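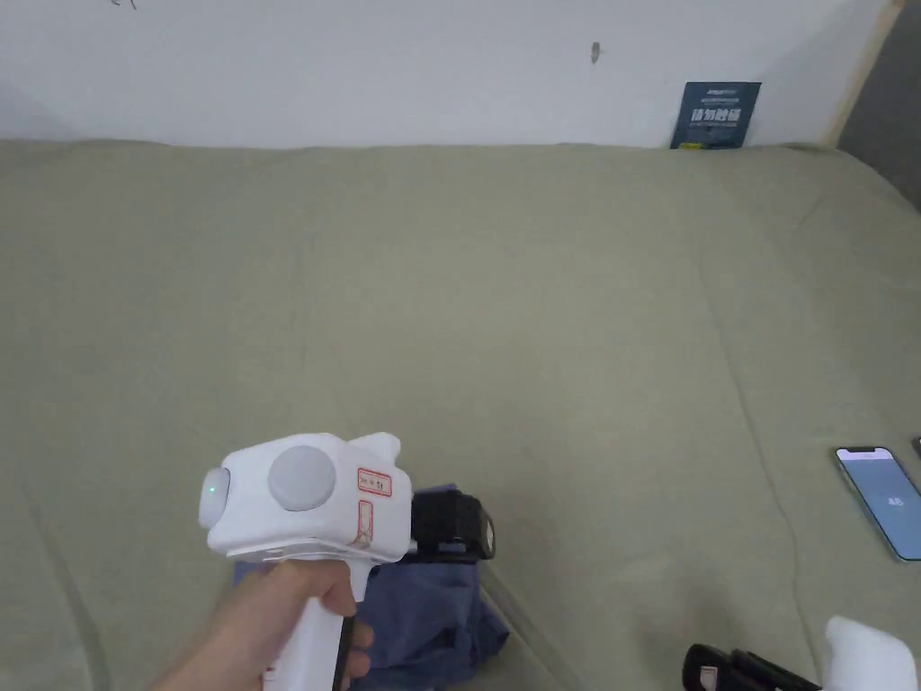 Home | Kitchen | Laundry & Linens | Workshop | Garden

Getting More Years Out of Your Bed Sheets

I have been fussy about sheets for most of my grown-up life, and I come by it fairly, having grown up in a house in Enlow where the linens were aired on the line from April until the first frost. My own house has a dryer and not much of a yard, so I've had to work out other ways of doing things, and a few of you have written in asking for them all in one place. So put the kettle on, this may run a bit!

Washing

Wash sheets by themselves. I know it's tempting to toss in a couple of towels to fill up the drum, but towels are rough and heavy and they shed, and a nice smooth cotton sheet will come out covered in little pills before the year is up. Zippers are even worse. If you've ever found a tiny mystery hole down near the foot of the bed, I'd look hard at whatever jeans went through with it.

Warm water is plenty for an ordinary week. I save hot for when somebody has been sick. And please go easy on the detergent (I used to pour it in up to the top line, every single load, and then wonder why everything felt like cardboard). Half the cap does a queen set in my machine. If your sheets already feel stiff, run them once with no soap at all and a cup of plain white vinegar, and see how you like them after that.

Colored sheets, especially the soft greens and blues that everyone seems to be buying now, should be turned inside out if they're fitted ones or pillowcases. Keep bleach well away from them. Some face creams will take the color out too, the acne kind most of all, and no stain remover will put it back. I keep a white pillowcase in the drawer for guests and say nothing about it.

Drying

The trouble with a fitted sheet in the dryer is that it eats everything else and rolls up into a ball, hot on the outside and soggy in the middle. Stop the machine halfway and shake it all out. It takes a minute and you'll save far more than that at the other end. Take the sheets out while the hems are still the least bit damp and put them straight on the bed, smoothing with the flat of your hand from the middle toward the sides, and you can skip the iron altogether. Leave the blankets off for an hour, though, so the last of the damp can go.

Making them fit

Measure your mattress with the topper on before you buy anything! I bought a lovely set from Eynon and had the corners pop off every night for a month before it dawned on me that my topper had made the bed too tall for them. Sheet straps helped, the kind with clips that run under the corners, but a deeper sheet was the real cure. If you can't tell the long side from the short side, sew a stitch or two of bright thread at the bottom right corner. I've done it to every set I own.

Mending

A seam that has let go at the elastic is a ten-minute job by hand, so don't throw the sheet out for that. When the middle wears thin but the edges are still good, I cut mine down for pillowcases, and the scraps go in the rag bag under the sink, where they're wonderful on windows.

Putting away

I fold each set and tuck it inside one of its own pillowcases, then put it at the bottom of the stack so they all get a turn. Skip the plastic tubs if your closet is at all damp. A cotton bag lets them breathe, and a bar of soap still in its paper makes the whole shelf smell nice.

50 comments | 100 shares

Contact | © Rolard Home Notes | Back to top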